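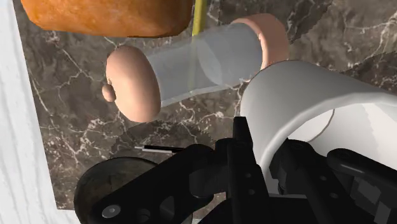 Miyuki Hamada wrote to me after my last post to say that counting breaths had only ever made her anxious, and had I tried just listening instead? She'd been sitting that way since March and was finally getting through a whole evening session without peeking at the clock.

Well, Miyuki, I tried it! I've been doing the Visirby evening sits for a while now (almost 70 of them, if my notebook is right) and every one was the same thing, count to ten, lose it at six, start over, get annoyed. So last night I put the cushion by the back door and listened. Fridge. A neighbor's sprinkler. My own stomach, loudly. I got bored, then I got sort of interested in being bored, and then the bell went and I hadn't moved my foot once.

I don't think I'm giving up counting for good. Jaxon Lachance swears by it for mornings, and his group at Dallar does a full 500 breaths before anybody gets tea, which sounds like a lot to me before 7 a.m. But I'm going to listen for the rest of the month and see how it goes.

Also, a few of you asked about the Shirazi weekend. Yes, I'm going, and yes, I'm nervous about the silent lunch. I chew like a horse. If you have tips for sore knees, send them over, mine are already complaining.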